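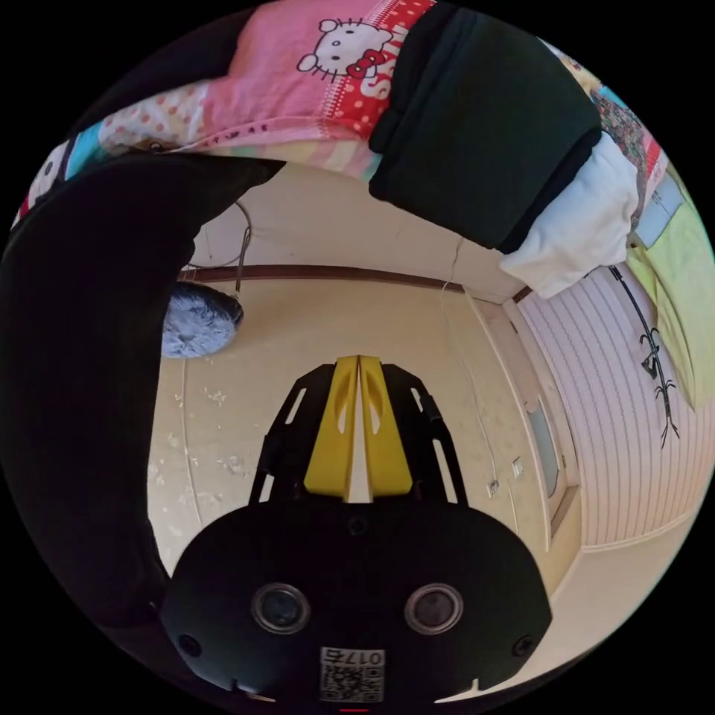

The Kutero hand gripper has been on sale again since February, with a changed finger mount. Units from the first run could lose grip part way through a lift, and this page covers the fault, which units have it, and what to do if you own one. The number you need is printed on the small white label on the housing, over the QR code and between the two round lenses, for instance 0175. The yellow fingers are the parts affected. When the tool is closed with nothing in it, they should stand side by side with only a thin line between them, and both faces should meet at the same height.

Which units are affected

All units numbered 0001 to 0194 left the shop with the old mount. Units 0195 and up have the new one and need no work. If your label has worn off or been removed, write to us with your order number and we will look it up.

What went wrong

The first report came from Lernside, where the grippers are used for household tasks such as folding, sorting and putting away dishes. A user picked up a full glass jar, the left finger slipped back a few millimeters, and the jar fell. The user had a cut on one foot. Lernside sent the tool back to us the same week.

Olesia Horobets took it apart and found that the pin holding the finger carrier had worn an oval hole in the slider. With a light load the finger stays where it should. Past a certain load the pin rides up in the hole and the finger gives way all at once, with no warning in the trigger. We ran 51 returned units on the test bench and the same wear was there in most of them, though many had not yet slipped. The units that had been used with heavy objects were the worst, as you would expect. Two that had been stored in a hot van were also bad, and we don't have a full explanation for those.

The position reading does not catch the fault. The sensor sits on the trigger side of the slider, so the log shows the fingers closed and holding while the object is already on the floor. If you use recordings from an affected unit, check the video against the finger position before relying on it. Ziranbridge has been through its own recordings this way and found several lifts marked as good that were not.

What to do now

Stop lifting glass, knives, hot liquids and anything over 200 grams with an affected unit. Light work with soft items can go on until the repair kit arrives.

To check for wear:

Switch the tool off and unplug it.
Squeeze the trigger until the fingers are fully closed and hold it there.
With your other hand, push back on one finger, then the other. Keep your fingertips out of the slots in the black frame.
A good mount will not move. If you feel a click or any play, put the tool away and do not use it.

Do not tighten the mount to take up the play. Spyros Vasilakis tried this on four units and it cracked the slider on three of them.

Repair kit

The kit is free for all affected units. It contains a steel-bushed slider, a new pin, two finger carriers and a hex key. Your old fingers can be reused unless they are chipped. Fitting takes about 376 seconds on our bench if you have done it before, so allow half an hour for your first one. After fitting, run the zero routine from the settings menu or the readings will be off by the width of the bushing.

If you would rather have us do it, send the tool to the Mirani workshop. Take the cable off and pack it separately. Turnaround is currently nine working days. Fotini Psarras handles the returns and will send you a shipping label.

Changes on new units

Steel bushing in the slider
Longer pin with a retaining clip
Second position sensor on the finger side
Load limit printed in the quick start sheet

The housing, the lenses and the trigger are the same as before. Old and new units can be used together, but load the matching settings file for each. The files are listed by unit number on the downloads page.

Known issue still open: on a few new units the retaining clip rattles. It does not affect the grip. Panagiotis Sarantis is working on a thicker clip and we will send it out on request once it has passed testing.

Last updated Mar 10, 2018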